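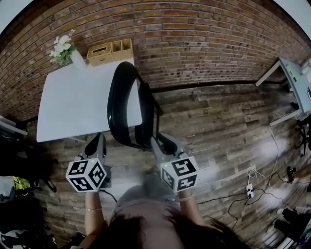
3.2 Moisture in exposed interior brick

Category: Building Materials / Open Papers

The Stommont warehouse was converted to offices without any lining on its outer walls, so the inner face of the masonry is open to room air. Readings were taken at two heights on the north wall, 25 cm and 300 cm above the floor, and repeated at the same points in Rallard, where the brick is of similar age but had been painted. Each point was read 4 times and the mean was used.

Lower readings were wetter in both buildings (Figure 3). The gap was larger in Rallard, and we take this to be the effect of the paint, which slows drying toward the room. Pîrvu found the same pattern in his survey of the Furtună mill, although his walls had a lime wash and the heating was off for most of the winter.

Relative humidity in the Stommont rooms stayed below 60 percent during the test period. Salt marks were found only near the old loading door, where the mortar had been patched with cement. Those points were left out of the averages and are listed in the appendix.

Figure 3. Mean moisture reading by height, Stommont and Rallard, north walls.

Last updated: 16 July 2021
4 shares | 0 comments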